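Household packaging sorting: what the Windis audit found
Speaker notes, 13 Apr 2026

Slide 1 – Scope

Start with the boundary of the work. The audit covers packaging put out by households in the Windis collection area. Garden waste, textiles and bulky items are excluded. Food waste was weighed where it arrived stuck to packaging and otherwise left out.

Sample: 316 households, two collections each. Bags were taken before compaction, so the items were still whole when sorted by hand. Say this early. Most of the published audits the audience will have read use material from the tipping floor, and the two methods do not compare well.

Slide 2 – Why mixed packaging is hard

Three separate problems, often treated as one.

Composite items. A drinks carton is mostly board, with a thin layer of plastic and sometimes foil. A paper mill without the right pulper treats it as a contaminant.

Light flexible film. Crisp and snack bags are often made of several bonded layers. They weigh very little, so they hardly show in tonnage figures, but they take up space in the bag and wrap round the shafts of disc screens.

Nested items. A wrapper pushed inside a tub or a box is sorted with whatever holds it.

Pause here and ask who in the room has cartons accepted at the kerb. Answers vary between neighbouring districts and this usually starts the discussion.

A snack bag and a white paper carton, with other trash on the table. Leave this up while covering the point about weight against item count.
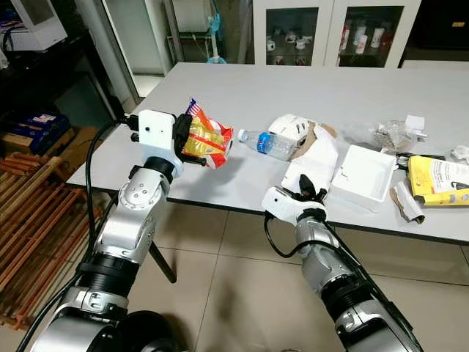

Slide 4 – Weight against count

Reporting by weight favours glass and wet paper. Reporting by count favours film. The Windis returns use weight only. We recorded both, and the ranking of problem items changes depending on which column is used.

The practical result: a district can meet its weight target and still send out bales that a reprocessor will reject. Do not go into the contract terms. There is a question on this every time and it is better handled afterwards.

Slide 5 – Leaflet trial

Two leaflets were tested. The Pistelero leaflet listed materials by name. The Arango leaflet listed things by where they are found in the home – kitchen, bathroom, hall cupboard. Of the 316 households, 154 received Pistelero and the rest received Arango.

The Arango group put fewer cartons in with the paper. There was no clear difference for film. Both groups went on putting film in with rigid plastics, and the leaflet wording does not seem to matter much for this material.

Mention that the trial stopped in August and that we have no later figures. Habits may have slipped back.

Slide 6 – Limits

Single area, no flats above shops, no shared bins. Plistard has mostly shared bins and should not borrow these results.

Hand sorting was done by two teams. A cross-check on 400 items showed that they disagreed mainly on coated paper. The tear test was added to the method sheet after that.

Slide 7 – Requests to districts

Record item counts for film and cartons alongside weight, at least once a year.

State on the return whether bags were sampled before or after compaction.

Send the method sheet with the figures. Copies are on the side table, and the blank return form is on the back page.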